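Section 7. Cooking corn on the cob

The Zinport electric cooking pot can boil or steam corn. Boiling takes less time. Steaming requires the rack supplied in the Zinport accessory pack. Read Section 2 (Cleaning before first use) before you start.

What you need

One or more ears of corn, husked
Cold tap water
Long tongs
Oven mitts or dry pot holders

Preparing the pot and the corn

1. Place the pot on a flat, level surface that can stand heat. Leave space on all sides and do not set it under a wall cabinet.

2. Turn the dial to OFF before you connect the power cord.

3. Pull off the husk and as much of the silk as you can. Rinse the ear under cold water. If it is too long for the pot, trim the stem end or break the ear in half.

4. Check that the inside of the pot is clean and that nothing is blocking the vent holes in the lid. 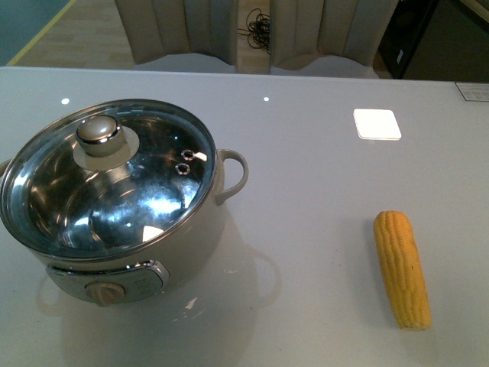

Fig. 7-1. Cooking pot with glass lid in place, and one husked ear of corn.

Boiling

1. Lift the lid by the knob and set it aside on a folded towel.

2. Pour in enough water to cover the corn. Keep the water below the MAX line.

3. Replace the lid and turn the dial to HIGH. Wait for a full boil.

4. Turn the dial to OFF. Raise the far edge of the lid first so that steam escapes away from you, then remove the lid.

5. Lower the corn into the water with tongs. Do not drop it in.

6. Replace the lid, turn the dial to MEDIUM and cook until the kernels are tender. Fresh corn cooks faster than corn that has been stored in the refrigerator.

7. Turn the dial to OFF and unplug the pot. Lift out the corn with tongs and let it drain.

CAUTION: Steam from the vent holes can burn. Keep hands and face away from the lid while the pot is heating. Use mitts on the lid knob and both side handles.

CAUTION: Never move the pot while it contains boiling water.

Steaming

1. Put the rack in the pot and add water to just below it.

2. Lay the corn on the rack, replace the lid and turn the dial to HIGH.

3. When steam comes from the vents, turn the dial to MEDIUM. Check the water level during cooking and add hot water if it gets low.

Note: Salt added to the water can leave white spots on the steel. Add salt at the table instead. If spots appear, see Section 2.

After cooking

Let the pot cool fully, then empty it and wash the inside and the lid by hand. Wipe the outside and the control panel with a damp cloth. Do not put the pot body in water.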